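Trostgate sit-stand desk, five months in

I bought the Trostgate in March, after my old desk (a hand-me-down with one drawer that never opened) finally gave up on me. I'd been looking at standing desks for ages and kept closing the tab when I saw the prices. Then Stosier had this one on sale for $400, down from a lot more, and I caved before lunch.

First, delivery. It comes in two boxes, and the one with the legs in it is a beast. I live up one flight of stairs and I would not do that alone again. The driver left both boxes inside the street door and that was that. Packing was good though, lots of cardboard and hardly any foam, and not a scratch on anything.

Putting it together took me most of an evening. The instructions are all drawings, no words, and step 11 has you attaching the crossbar in a way that only makes sense if you've already looked ahead to the next page. I hadn't! So I got to take four bolts out and do them again. The hex key in the bag is fine but your hand will hate you. Get your own driver out if you have one. Also, the top has no pilot holes for the cable tray, so I measured and drilled my own, and one of them is a little crooked. I can live with it.

Now the good part, which is using it. The motor is quiet enough that I can raise the desk on a call without muting myself. It remembers three heights, and I mostly use two. Going up takes a few seconds and my coffee has never spilled, even when I fill the mug too full (always). The weight limit is 215 pounds on the website and I'm nowhere close, with two monitors, a printer and a stack of library books I keep renewing.

Wobble is what everyone asks about. Sitting down, there's none that I can feel. Standing at full height and typing hard, the monitors do shiver a bit, mostly front to back. I've used a Jistthorpe at a friend's office that was worse, and it cost more. My sister-in-law has the Šimek, and hers is rock solid, but it weighs so much they had to leave it in the room when they repainted.

Things I don't love: the control panel sticks out at the front and I've caught my hip on it more than once. The power cord is short, so plan on an extension if your outlet isn't right behind you. And the front edge is sharper than I'd like on the forearms - I ended up buying a long desk mat and that fixed it.

I also spent way too long worrying about the floor. Mine is wood and I rent, so I put felt pads under everything I own.
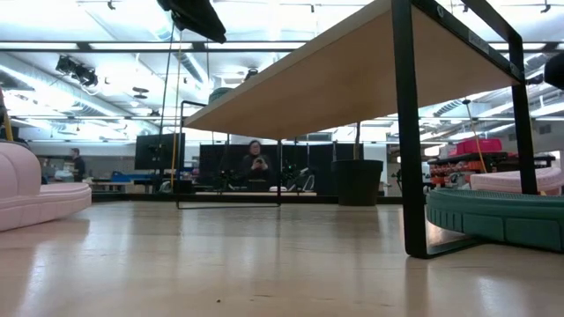 Pale top, black legs, wood floor.

Customer service gets a decent mark. One of my adjusting feet had a bad thread, I wrote to them at night and had a reply by the next morning, and the new foot showed up in a small padded envelope the week after.

Would I buy it again? At the sale price, yes. At full price I'd probably save up a bit longer and measure the stairs for the Šimek. Four stars out of 5, and the missing one is for step 11.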